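Handout 4: Comparing grippers without fooling yourself
Reading time: 3 minutes
Print | E-mail this page

Kumaresan Warrier, lab section

Last week we went through the data sheet for the Skarnine two-finger gripper. It promises 2000 cycles between pad changes and says the gripper is "suited to textiles." Treat that second claim as advertising until you have tested it. The sheet doesn't say which textiles, how they were laid out, or what counted as a pick.

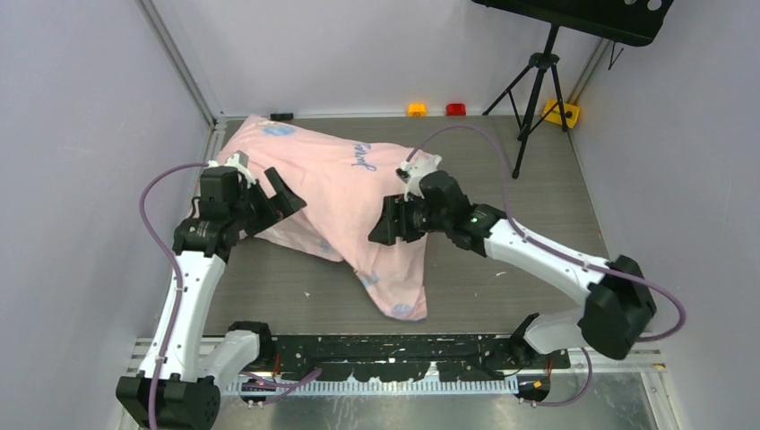

A fair comparison starts with the task, and the task has to be written down before anyone touches a controller. "Fold the cloth" is too vague to score. Say where the cloth starts and how flat it must end up. A loosely spread cloth with folds running across it and a bunched lower edge is a hard start – a gripper may pinch a ridge easily and then fail on the flat part next to it. Score those two separately.

Anitha Shetty's group ran 13 trials per gripper and reported a winner. I don't believe it. The Brurer pads were new and the Skarnine pads were not, and 13 is a small number either way.

For the next session:
- Read Nair's notes on pad wear.
- Write your own definition of a failed grasp. Include slips.
- Bring one claim from the Trurden brochure that you think can't be tested.

2 shares | 9 comments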